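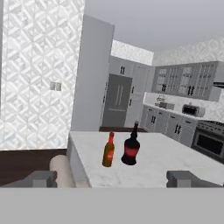 Curdale opens its simulated kitchen bench for comparing grippers and arm controllers

Filed under: Company News / Robotics and Automation

Curdale, Jul 12, 2024 — Anyone who has ever tried to choose between two grippers will know how quickly the afternoon goes. One has to be unbolted, the other bolted on, the cables sorted out, the bottles put back in their places, and by the time the second set of tests begins it is hard to be sure that the two have been given the same chance. We at Curdale have spent a good many such afternoons, and so it is with real pleasure (and a certain amount of relief!) that we announce the Sido bench, a set of simulated household rooms in which grippers, controllers and camera positions can be tried one against another before a single bolt is turned.

The first room to be released is a kitchen, and the first task in it is about bottles. Two of them stand close together on a marble-topped island, and the arm must reach one without disturbing the other. It sounds like very little, and our visitors often say so, but a bottle is tall, narrow at the top and easily knocked, and a neighbour standing close beside it leaves the fingers few good ways in. A gripper that does very nicely with a box on a bare table may have a much harder time of it among bottles, and we would like our customers to find that out early and cheaply.

"We wanted a task that people could picture at once," said Gladys Ríos, who leads the Sido work at Curdale. "Everybody has moved one bottle from beside another, usually without thinking about it, and when you watch an arm trying to do the same you start to care very much about where the fingers are and how wide they open. I have become quite fond of that island, I must say, and I have looked at it for more hours than I have looked at my own kitchen this year." 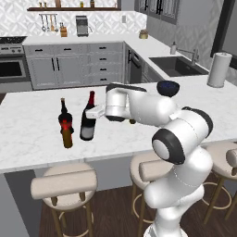
Each comparison in the bench is made up of 36 starting layouts, with the bottles shifted a little from one to the next, and every gripper and controller under test is given exactly the same 36. Users can follow the work from a camera mounted at the wrist, looking out between the fingers, or from one set back in the room with a view of the arm, and the two can be played side by side. Our own team has found the wider view the better one for judging how the elbow and forearm travel, while the wrist view is the one they go back to when a grasp has gone wrong and they want to know why.

Before release, the bench was tried out over several weeks by Yhon Ríos and Ryota Hayashi, who put two controllers through 472 runs between them. The first controller planned its whole path before setting off, and the second made small corrections on the way in. The planned path was quicker when the bottles were well apart, and the correcting one was steadier when they were close, though it did take its time about it. Neither has been named the winner, and we would rather leave that to the people who know what their own arms are needed for.

"I came to it expecting to learn about grippers, and I learned at least as much about cameras," said Mr Hayashi. "Move the wrist camera back by a small amount and the fingers cover a different part of the counter, and then the controller has a different problem to solve — I had read that often enough, but it is another thing to sit and watch it happen."

Kostiuk, our partner for the arm models, has supplied the joint limits and speed settings used in the bench, and has kindly agreed to go on checking them as new versions come out. Morena Marchetti of Kostiuk said that her team had been glad to help, and that they had already changed one of their own default wrist settings after looking through the early runs.

The kitchen is available now to existing Curdale customers at no further charge. A second room, a utility room with shelves and a deep sink, will follow in August, when we shall also be holding an open day at our Porkholm office. There are 20 places, and guests are welcome to bring a gripper model of their own to try. Please write to Eliécer Nina at the Porkholm office to ask for a place or for a copy of the test notes.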